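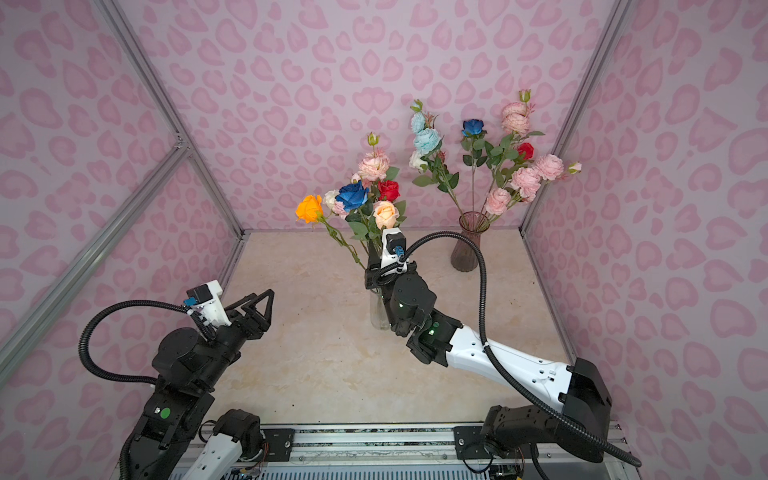

Do you need trekking poles for a high-altitude walk?

Most people are better off with a pair, mainly for the descents. Going up, poles help with rhythm when you are short of breath. Coming down on loose rock at the end of a long day, they take weight off your knees and catch you when a foot slides. If you only ever walk on level trails, save your money.

The poles reviewed on this page are the Drorico Skillau, a three-section aluminum pair with lever locks and cork grips. I bought mine in 2021 and have used them on two long treks and a lot of weekend hills. Meenakshi Shakya, who walks with me most years, has the same model in the shorter size, so some of these notes are hers.

Weight and packed size

They are not light. Carbon poles in the same price range weigh less, and you notice it when they are strapped to a pack. In the hand I stopped thinking about it by the second morning. Folded down they fit inside my duffel on the diagonal. The short pair goes in straight.

Locks

The levers are the best part. They close firmly and can be worked with gloves on. I have owned twist-lock poles that slipped in the cold, and these have slipped once, on the lower section of the left pole, after I had let the screw work loose. A quarter turn with a coin fixed it. Check the screws before a trip and again after the flight. Meenakshi has had no slips, but she also tightens hers to the point where I can't open them.

Grips and straps

Cork gets dark and a little rough, but it doesn't get slick with sweat. There is a foam section below the main grip for steep ground, and I use it more than I expected to. The straps are thin. After 4 days of steady walking I had a sore spot between thumb and finger on my right hand, and I now wear light gloves from the start. Damián Pacheco replaced his straps with a padded set from Aguirre and says they fit without any trimming.

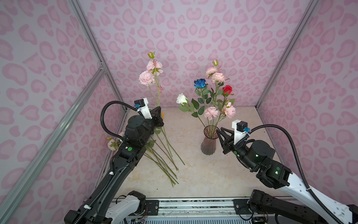 Baskets and tips

The small baskets are fine for dirt and rock. The snow baskets that come in the bag are too easy to lose. I lost one in soft snow above camp on the Prutetance route and walked the last 90 minutes to the hut with one pole sinking to the handle. Push them on, turn until they click, and then pull hard to make sure. The carbide tips have worn down but still bite on ice. Rubber caps are sold separately, and you will want them for stone steps and villages.

Durability

One pole has a slight bend in the bottom section from getting wedged between boulders. It still slides in and out, though it needs a push. Aluminum bends where carbon would probably have snapped, and for a place 13 days' walk from a store I would rather have the bend. Paint has come off around the locks on both poles.

Service

I ordered a replacement lower section in April. The part came in a plain box with no instructions — it goes in from the bottom once the lock is fully open.

Who they suit

Trekkers carrying their own pack over mixed ground, and anyone who is hard on gear. Runners and people counting every ounce should look at something lighter.

Updated May 2023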